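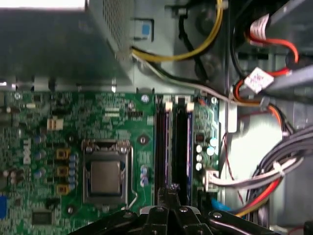 Ľubomír Kováčik

October
Workshop & Training > Practice Units
1,341 views | 42 shares

The Pullow Practice Desktop is a used Dell desktop, sold with the side off for people learning to take computers apart and put them back together. It is priced at £69 and comes from our Trukcombe store.

Each unit has its original green Dell board in the case, with two memory slots beside the CPU socket. The power supply is a sheet-metal box with a perforated grille. We leave the factory cabling as we find it, so expect a thick run of grey, white, red and orange leads along the side wall of the case. Learners spend a good part of their first session on that bundle, working out which plug goes where before they lift the board.

We wipe the drives before sale and blow out the worst of the dust. Some cases have scratches or old asset stickers. These machines are sold for practice and are not tested as working computers. If you need one that starts up, look at the Tapia range.

A beginner should allow 45 minutes for a full strip-down, and rather longer to put it all back. Disconnect the mains lead first. Do not open the power supply. It is a sealed part for our purposes, and it comes out of the case whole.

Using it on the Druvex bench

The desktop can be used on any steady table, but most colleges buy it with the Druvex bench. This is built from grooved aluminium rail with a ribbed aluminium panel below. The grey plate stands upright in front of the panel and carries five raised fixtures in a row, no two the same shape.
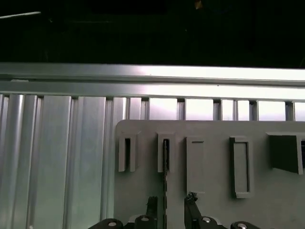
Druvex bench: rail, ribbed panel and grey plate.

The bench is sold separately and comes flat, with bolts and a hex key. Two people should put it together. Wipe the rail and plate with a damp cloth, and keep solvent cleaners off both. Spare plates can be ordered in the same grey.

Ordering

Practice Desktops are sold singly or by the pallet. Board layouts differ a little between batches, so if a class needs matching machines, say so when you order and we will pick them from one batch. Mains leads are not included. Orders can be collected from the Trukcombe loading door until 4 pm, or sent by carrier.

Shared 42 times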